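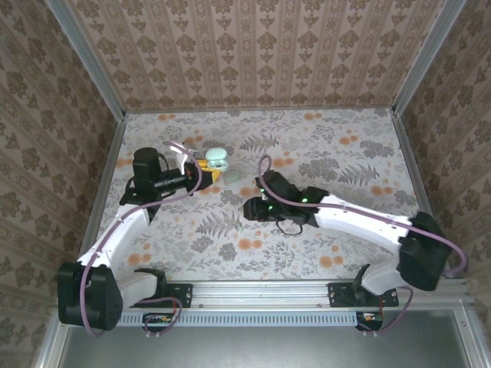
How early should I switch the station on before an open day?
Give it a good half hour before the doors open, so you have time to go through the steps in this section without hurrying.

Section 6: Running the Tendulgate station for visitors

These steps take you from a cold start to your first demonstration. If you have run the station on your own before, please read them anyway, as a room full of guests changes a few things.

1. Look over both arms from the base up to the gripper. The purple cable on each one should follow the arm back toward the rail with enough slack for the wrist to turn freely.

2. Check that the mounting plates sit flat on the rail. Tighten any screw that moves under your fingers, and go gently, please.

3. Wipe the printed floor with a dry cloth. Do not use spray cleaner inside the enclosure.

4. Switch on at the wall, then at the control box, and let both arms finish their start-up. Keep your hands out until they have stopped moving.

5. Enter 808 on the keypad to open visitor mode. This holds both arms to the slower speed, and it stays on until you switch off.

6. Set out your objects where either gripper can reach them. Small, smooth things work nicely - an earbud case is a favorite with guests, and so is anything shaped like a flat pebble.

7. Run the practice routine twice before you let anyone in.

Note: Heather Katene, who wrote the original Utico talk, likes to let the arms work in silence the first time through and save her explaining for the second. We have come to do the same, and visitors ask much better questions that way.

Caution: Never reach between the grippers while the station is powered, even to rescue something that has rolled away. Press the stop button first and wait for both arms to settle.

Caution: The ventilation slots below the rail must stay clear. Leaflets and coats have a way of landing there when the room gets busy - please give them a table of their own.

Note: If one arm stops partway through a routine, tell your guests there will be a short pause, press stop, and go back to step 4. Should it stop again, call Maya Obeidat at the help desk on extension 370.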